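December 6, 2021

Produce table, notes on the food and the basket.

Went through the produce with Elif Naz before starting. The old sweet potato had gone soft at one end, so it went in the compost and Songül picked up a new one in Wadville. Same for the yellow pepper. It's a bit heavier than the last one, 91 g over, so the old weights on the sheet are crossed out. Please don't go back to them.

Wiped the table down twice. There was tape residue left over from April along one side and it took roughly 14 minutes to get it off with warm water and a plastic scraper. No solvent on that surface, please.

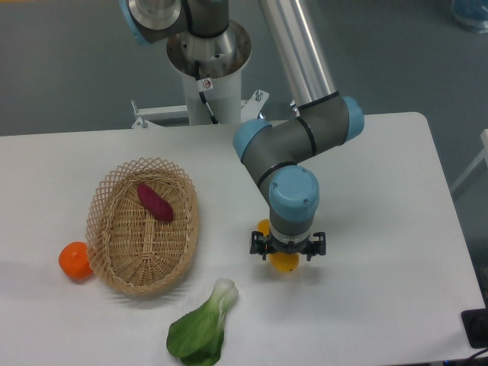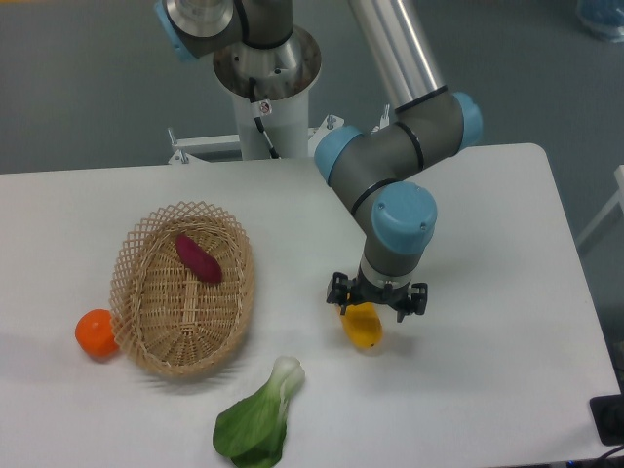 White table. Second picture: sweet potato in the wicker basket, yellow pepper lying on its side, orange fruit touching the basket on the left.

The pepper won't stay upright unless you fuss with it, so we agreed to lay it on its side every time and write that down. The round fruit rolls if the table gets bumped – set it against the basket and it mostly stays put.

Canan asked if we should line the basket with a cloth. I'd say no for now. Crumbs and dirt do get down between the strands, but a dry brush gets them out.

Fresh food keeps 5 days in the fridge, then swap it. Label the bag with the date you bought it. Yiğit's lunch is on the same shelf, so check before you take anything.

To do: second brush, new weight sheet, ask Tamás about a bigger bin for the peels.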